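Open day at the Gulledholm packing rooms

11th January

The Gulledholm rooms open to visitors twice a year, once in winter and once in September. I went to the winter one. Parking was on the grass behind the loading dock and entry was free, with a stamp on the hand at the gate.

The building is shared by two firms. Elletti sells replacement parts for kitchen appliances, mostly seals, cups and lids. Jesteck does returns for a few mail-order shops. Elletti's side was open first, so I started there.

Unpacking was the part I had come for. Orders come in from suppliers with a lot of loose plastic around them, and everything gets laid out on the floor before it is sorted. The floor is beige tile. A gray-green rubber sealing ring was lying flat on it, and near that a black cylindrical container stood open on a crumpled plastic sheet, with a smaller dark cup inside. There was a yellow tote bag too, the nonwoven kind.

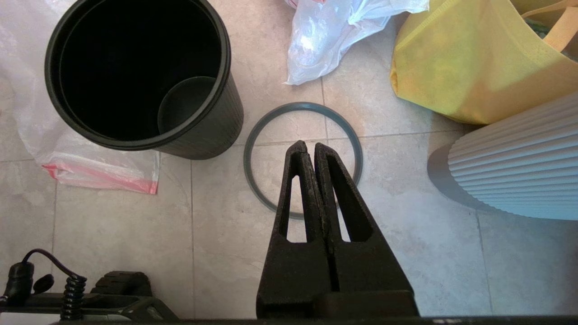 Adeyemi disagreed about the floor. Small rings belong in a tray from the minute the bag is opened, because a gray one on tile gets stepped on sooner or later, and a flattened seal will leak even if it looks fine.

I can see the point. The guide's answer was that trays fill up too fast on a delivery day. The parts list on the wall runs to 1292 items, and a good share of those are rings that differ by a hair. They are checked against a printed gauge card and go into drawers by diameter.

Bags get handled separately. Thin white ones, some with a red band, are gathered up at one corner and shaken out so that nothing small is left in the bottom. The guide said they had once lost a set of 200 washers that way and found them in the recycling the next week.
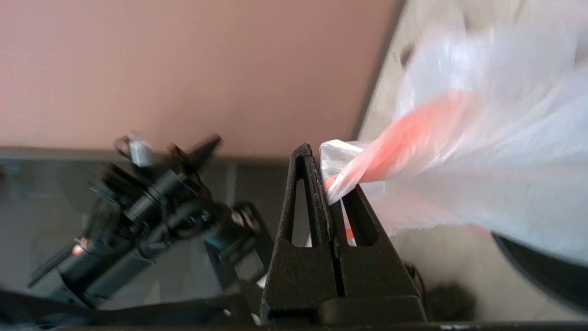

After that we crossed the yard to Jesteck. Returns are less interesting to look at. The boxes are opened, the contents matched to a slip, and anything with a missing part goes on a shelf to wait. They get more than 500 parcels in the week after the holidays, and the shelf was full.

Coffee was in the hall between the two sides, $2 a cup, cash only. The line was long and the restroom is up a flight of stairs.

Before leaving I went back to look at the plastic again. Clean film is pressed into bales and picked up once a month. Anything with tape or a label on it has to be cut clean first, and that takes up most of an afternoon. 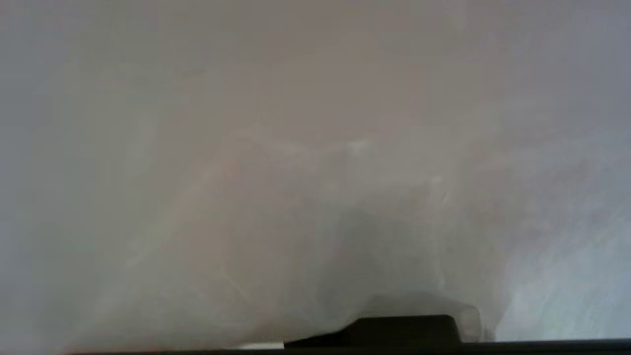
Translucent plastic up close, with creases

The next open day is in September. Go early if you want a spot in the unpacking group, and wear shoes you can stand in.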